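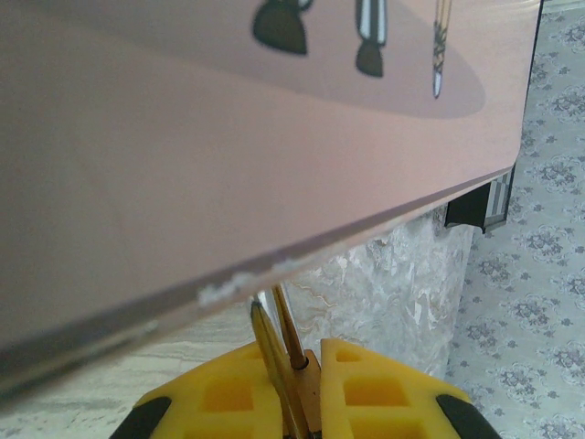

## Hanging a bulletin board in a rented flat without damaging the plaster

**Category:** Tenancy and repairs
**Submitted:** November 14, 2012

I am a tenant in the Skikham building and wish to put up a cork bulletin board in the hallway. The board weighs very little, but the walls are old plaster and my agreement states that "fixings of a permanent nature" require written consent from the landlord. I wrote to the managing agents, Tahiri, and received a reply with the reference 566 which repeats the clause and does not say whether a picture hook counts as permanent.

I should be grateful for advice on two matters. First, is a small nail generally regarded as a permanent fixing? Secondly, are adhesive strips safe on painted plaster? A previous tenant used them in the bedroom and a patch of paint the size of a saucer is missing, for which I do not wish to be charged when I leave in January.

Submitted by Anas Ouazzani

### Replies

**Reply 1 - accepted by the person who asked**

The answer to the first question depends on the wording of the agreement as a whole. Where a tenancy speaks of "fixings of a permanent nature" and gives no list, many agents will accept a picture pin that leaves a hole no wider than the pin itself, provided the hole is filled at the end of the tenancy. This is custom and should not be relied upon. I would suggest that you write again, quoting the reference you were given, and ask a question which can be answered with yes or no. State the size of the pin, the wall concerned and your undertaking to make good. Keep a copy of the letter and of any reply.

With regard to the missing paint, please report it now, in writing, with a dated photograph. If an inventory was signed when you moved in, check whether the patch is recorded there. Should it be absent, ask for the inventory to be amended. A request made during the tenancy carries more weight than one made on the day the keys are handed back.

Adhesive strips are safe on sound paint over sound plaster. They are not safe on paint which has been applied over dust, old distemper or wallpaper paste, and in older buildings one or more of these is common. Test a single strip behind a door and leave it for a week before removing it. Pull the tab slowly downwards, flat against the wall - never towards you.

Ourania Tzavaras

**Reply 2**

Use the strips. I have had a mirror up with them for years and there has been no difficulty. Divus sell them and so does the market.

**Reply 3**

I would respectfully disagree with the previous reply. A mirror on one wall is no guide to the condition of another.

The person asking may wish to consider whether the board needs to touch the wall at all. If the hallway has a picture rail, two hooks and a length of cord will hold a light board, and the rail is made for that purpose. Where there is no rail, a board may stand on a shelf or on top of a low cupboard and lean back. I did this at my last address, with a strip of felt under the lower edge to stop it sliding.

If filling does become necessary, use a fine surface filler, allow it to dry fully and sand it lightly. Ask the agents for the name of the paint before touching up. Ours was a Mondico shade which looked white in the tin and was plainly cream on the wall, and I had to do the whole chimney breast again.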